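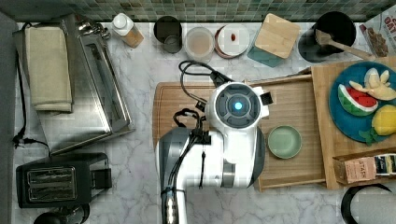
Kitchen counter, morning layout, play food on the blue plate.

Home Notebook Stock Benches Search

February, 09:40. Kitchen counter, Lonness

Carried over from the last entry: the cutting board is still the thing that takes most of the time on this counter. The groove in the rim holds water after rinsing and the end grain at the short sides drinks it. I weighed the board dry and again after a rinse and a towel-off, and it had gained 9 g. Back to the dry weight by mid-afternoon, standing on edge. Left flat on the marble it took until the next morning, and the underside was cooler to the touch than the top the whole time. So: dry on edge, always, groove side facing out.

Oil. Opened the 500 ml bottle of mineral oil from the Pandton order. First coat wiped on with a cotton rag, left for 2 hours, wiped off. Second coat same. The groove needs a folded corner of rag, otherwise oil pools in it and goes tacky. Do not oil on the marble. I put down newspaper last time and it bled through at one corner; the mark faded after a poultice of baking soda but I can still find it in low light.

10:15. Board and tray

The framed tray overlaps the board on the right. I tried it three ways:

Tray fully on the stone, clear of the board: stable, but uses up the counter to the right and the box of oats ends up behind it where it's awkward to reach.

Tray fully on the board: too high, plate is near the edge of what is comfortable, no room left for the bowl.

Tray overlapping: takes the least counter. Keeping this for now. Check for rocking by pressing each corner in turn before anything goes on it. If it rocks, slide it a little further over the board and try again. Felt pads are an option but they pick up crumbs and I would have to replace them.

Small green bowl stays on the bare part of the board, left of the tray. It is the bowl that gets used for anything loose, and it has to start the session empty and dry.

10:50. Plate contents

Watermelon wedge, peeled banana, lemon. All play food. The blue plate reads well against all of these, better than the white one, where the banana was hard to pick out from across the room. Plate weighs 226 g on the kitchen scale, food removed.

The leaves by the lemon are the weak point of the set. They travel. I have found leaves in the sink strainer and once inside the towel. Decide whether they count as part of the lemon or as a separate item on the stock sheet; at the moment the sheet says nothing and they get lost between the lines.

Cleaning for play food: damp cloth, a drop of dish soap, no soaking. The previous set (Vedumness, now discarded) was soaked overnight and the paint lifted at the seams. Note for Toon: the watermelon is the one to inspect first, the corners of the wedge get knocked more than anything else.

11:20. Back row

Wiped behind everything along the backsplash. The green mosaic has a lot of grout line for its height and the bottom course collects flour and tea dust. Toothbrush and warm water, no vinegar, it runs down onto the marble and etches. Two faint etch rings already at the back; neither is new.

Everything went back as it was. The bamboo-lidded canister goes on the teal coaster. The lid swells slightly if put back straight after washing, then sticks, so leave it off for an hour. Utensil crock keeps the wooden spoon. Spoon is due for oil as well; do it with the board.

STASH box stays low on the tray below the plate for now. It slides if the tray is lifted from one end, so use both hands and keep it level.

11:45. Toaster oven

Wiped the glass door. Crumb tray out, brushed, back in. Beige towel is kept folded on top when the oven is off. Towel comes off and goes on the hook before the oven is switched on, without exception. Written on the card on the wall too, though the card is curling from steam and wants laminating.

Open items

- Third oil coat on the board, then reweigh.
- Toon Mulder has the stock sheet. Ask him to add a line for leaves.
- Tawhiri quoted for resealing the marble. Quote doesn't say whether the strip under the backsplash is included. Ask before accepting.
- Label for the clear jar. Contents are pale beige and the jar gets opened and sniffed every time someone wants to know.
- New rag. The old one goes in the lidded metal can, oil side in.

Last updated: February, 16:05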